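Keep the planner dumb

I have worked on lab automation software at Proston for nine years, most of that time on the layer between "here is a tube" and "put it in hole 3." Every few months someone proposes that we replace that layer with one large policy that goes from pixels to joint commands. I think that is a mistake for tube handling, and I want to say why.

Our test bench lives in a simulator we call Vurdale. It has an arm, a blue mat, some racks and capped tubes.

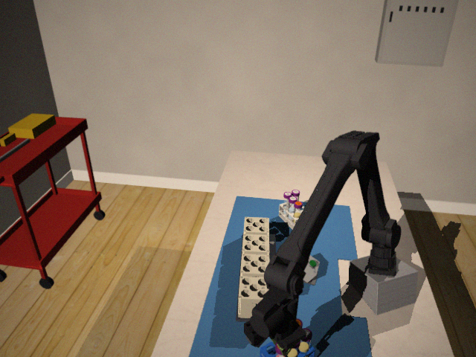 The planner that runs on this bench is 306 lines long. It keeps a list of tubes, a list of holes and a short set of rules. When a run goes wrong, Wian Ntuli can open the log and find the bad decision before his coffee is cold. He can't do that with a network. He can retrain it and hope.

People tell me the rules are brittle. Some are. But when we went through our last 100 failed runs, only 19 came from the planner. Most of the others started in perception, and a good share of those were misread labels. A letter and a digit on a round cap can sit at any angle, and half of it can be in shadow.
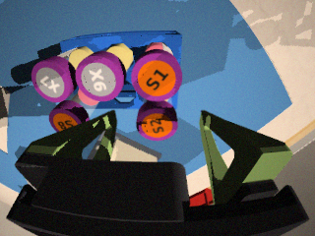
Cap labels from the wrist view, S1 and S2 at right.

A smarter planner does nothing for that. What helped was making the reader admit doubt. Purport, our label module, used to return its best guess. Now it returns a guess and a score, and a low score makes the planner ask for a second view. Marietjie Molefe wrote that change in May, and it was a small one. 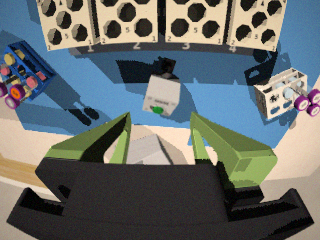
The same goes for where things are. Racks get set down at odd angles, and a rule that assumes a square layout will miss. So the fix belongs in the pose estimate, where it can be tested alone – and we do test it alone, every night.

I'm not against learning. Purport is a learned model and so is our grasp scorer. I just want each one behind an interface I can read. If the Magagula team gets an end-to-end policy through our full test set, I'll look at the logs, assuming it writes any.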